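Teaching the Arm by Hand: Your Questions

I get a lot of the same emails about the puzzle project, so I finally sat down and typed out the answers. If yours isn't in here, write to me and I'll add it when I get a minute.

Last updated 04/01/2024

Who are you, and what is this?

I'm a hobbyist in Indville with a spare bedroom that stopped being a bedroom a while ago. I have a small robot arm called Paul (my niece picked the name and it stuck) and I'm teaching Paul to put a kids' puzzle together by showing it how, over and over. I don't write code that says "move here, close, move there." I do the job through the arm myself, the computer records it, and later on a model tries to learn from all those recordings.

Do you grab the arm and move it, or use a controller?

Both, at different times! I started in January by holding the arm and pushing it through the motions, and that's a lovely way to get a feel for where the joints like to go. The trouble is that my hands kept ending up in front of the camera, and a model that learns from pictures with hands in them gets confused when the hands are gone. So now I drive it from a second, smaller arm clamped to my desk. I move the little one and Paul copies. The link between the two runs on a program I wrote called Pelis, and it's ugly, but it hasn't dropped a recording on me in weeks.

Why a puzzle?

I wanted something with a clear right answer. A piece is in its hole or it isn't, and I don't have to argue with myself about it. The one I'm using has a beach printed on it, with numbers and math signs and a few shapes to fill in, and the pieces wait in a bowl. It's harder than it sounds. A plus sign that's turned a little bit will sit on top of its hole all day long and never drop. 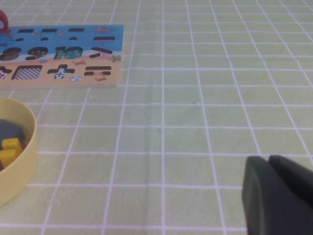
The other nice thing about a puzzle is that I can stop after any piece. If I'm tired I record one piece and go make dinner. If I'm having a good night I'll do the whole board.

How many demonstrations does it take?

More than I wanted. My first serious batch was 122 recordings and the results were pretty sad. Paul would swing over to the bowl with great confidence and close on air. I went back, threw out the sloppy ones, recorded more, and I'm at 167 keepers now. It's much better at the picking up part. Placing is still hit or miss, mostly miss on the 9.

What makes a demonstration sloppy?

Pausing, mostly. If I stop halfway to scratch my nose, the model learns that halfway is a good place to stop. Fumbling a grip and pretending I meant it is another one. I do keep recordings where I miss, back off calmly and try again, since Paul needs to see how to get out of trouble too. My rule is that if I get the same piece wrong 3 times in a row I delete the take and stand up for a bit.

Any tips for driving with the wrist camera?

Go slower than feels natural, and come straight down for the last little stretch. I also practice with my eyes on the camera feed and off the real arm. If I can't do the job from that view, I shouldn't expect a model to, and it showed me fast how much I was cheating by leaning over to peek. Keep your sessions short as well. I'm good for 10 takes before my wrist complains and my driving gets lazy.

Do you move things between takes?

A little. I nudge the board and the bowl so Paul can't just memorize one path and call it a day. In my first batch everything stayed put, and then I bumped the table and the whole model fell apart. Lesson learned. Small shifts are plenty at first, and I save the big ones for when the small ones are working.

Is hand guiding worth trying if I can't afford a second arm?

Yes, absolutely, please do it! You can crop the camera view or stand on the far side and get decent recordings. A game controller works too, though I found turning the wrist with a thumbstick maddening. 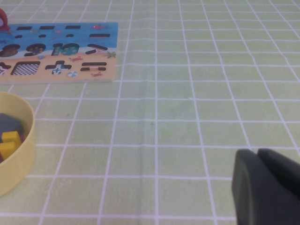 Rajitha Patwary wrote in to disagree with me on that one: "I've used a controller for everything and I'd never go back to pushing the arm. Put the wrist rotation on the shoulder buttons and leave the sticks for moving. It took me an evening to get used to, and my takes came out a lot smoother than the ones I did by hand."

I tried it with the shoulder buttons after that, and okay, it's a lot nicer. I still like my little desk arm best, but if you already own a controller, start there.

Can I have your recordings?

Soon, I hope. They're sitting on a drive labeled Wilteck (the name of the folder, long story) and I need to sort the labels before anyone else has to look at them. Email me and I'll put you on the list.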